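Equipment planning sheet: hand-held grippers, Devonley room

README for the planning folder. Covers what we have, what we want to buy next, and how the numbers in the sheet are put together.

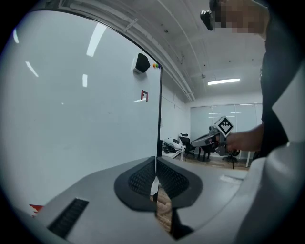 Kvido Hrubý wrote back on the first draft that the sheet put all the money into grippers and none into the things that keep them running, and he asked for a spares line before anyone signed it. The spares line is now in the sheet, and the section on it below was written with his comment in mind.

What is in this folder

budget.csv — one row per item, with quantity, unit price, supplier and status
quotes/ — the quotes as received, one subfolder per supplier
requests.txt — open requests from people who use the equipment
README — this file

Columns in budget.csv

item: short name, the same one used on the shelf label
qty: number to buy, not number owned
unit_price: before tax, in the currency of the quote
supplier: Prostham, Dravesano or other
status: wanted, quoted, approved, ordered, received
owner: person to ask about the row
notes: free text, keep it short

Rows are never deleted. If an item is dropped, set qty to 0 and say why in notes.

Planned purchases

The main item is 6 hand-held grippers. Prostham and Dravesano have both quoted. The Prostham quote includes jaws and the camera mount but not the camera. The Dravesano quote includes everything except shipping, so the two totals can't be compared as they stand. Shireen Mofokeng has asked Dravesano for a delivered price. Until that arrives both rows stay at "quoted".

Each gripper needs a printed marker plate. We make these ourselves. The cost is small and goes under consumables with the tape and screws.

Spares

We plan for 2 complete spare units, plus jaws and cables. Jaws wear faster than anything else on the tool, and a worn pair changes how an object sits in the grip, so they should be replaced in pairs. Cables are listed separately from the grippers even when a supplier bundles them. Please don't fold them back in.

Storage and computing

Recordings currently go to the shared drive at Carroll. There is room for the work planned through November, but not for the larger set that Donal Mulligan has proposed. His request is for 20 terabytes. It is in the sheet as "wanted" with no price yet. He and Jonas Hollenstein need to settle whether raw video is kept after processing, and the answer decides the size of the order.

Room

No new furniture is planned. Hanan Mansour asked for more charging points along one wall, and that work is paid for by the building — leave it out of our total. A lockable cabinet for the grippers is in the sheet and does count.

Known problems

Row 107 is a duplicate of the camera row and has qty 0. It stays in because two of the quotes refer to it.
Prices from Dravesano are in a different currency. The total at the bottom of the sheet does not convert them.
Training time for new users is not costed anywhere. Jonas thinks it should be. No decision so far.
The older quotes have no expiry date written on them. Ask the supplier again before using one.

Making changes

Edit the sheet directly for typos and status updates. For a new item or a change in quantity, add a line to requests.txt with your name and wait for Shireen to move it over. Put the quote in the right subfolder first, then fill in the price.

Questions about suppliers go to Shireen Mofokeng. Questions about storage go to Donal Mulligan.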